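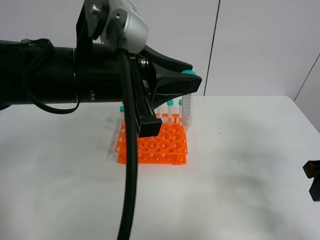 Figure 1. Orange two-tier rack on the white table, with capped tubes in the back row.

Tube Storage and Labeling in a Shared Teaching Lab
Dorin Căpraru
Project report, 2018-12-20

1. Background

Room 708 is used by 2 course groups, and both keep their tubes on the same bench. In October a set of soil extracts had to be made again after tubes from the Mustberg site were mixed up with tubes from the Avram site. My project was to write a layout for the racks that anyone could follow without asking.

2. Materials

I used the orange plastic racks already in the room. The top plate has round holes in more than one size. The smaller ones are along the back edge and fit the slim centrifuge tubes with teal screw caps. The wider holes are toward the front. The tubes are clear and have printed graduation marks, so the level can be read without lifting them out.

3. Layout

Samples go in the back row, from left to right, in the order they were collected. Controls go in front of the back row at the left end. The wide holes stay free for larger tubes while they are being filled.

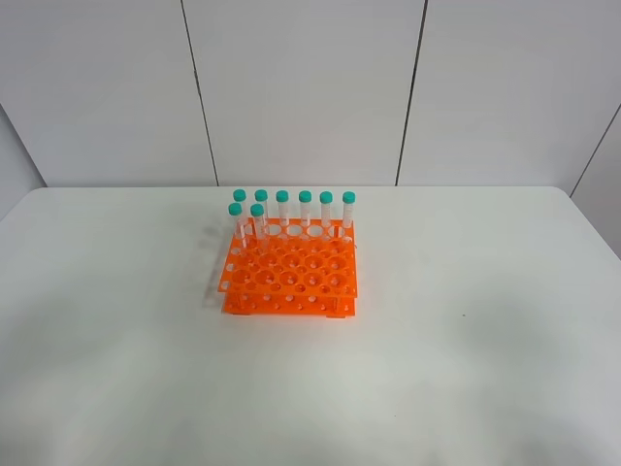

Each position has a code made of the site letter and a number. The code goes in the lab notebook and on the tube, below the cap. I first wrote it on the caps, but caps get swapped when several tubes are open together, so I dropped that.

4. Trial

The layout was tried over 12 lab sessions. Two tubes were put back in the wrong position, both in the first week, and both were found from the code on the tube. The group working on the Plavo samples wanted to sort by depth and not by collection order. They kept the same rows and changed only the numbering.

5. Remaining work

The code rubs off when a tube is wiped with ethanol. I tested one other marker and it was no better. Printed labels would be the next thing to try, if they can be made narrow enough to leave the graduation marks readable.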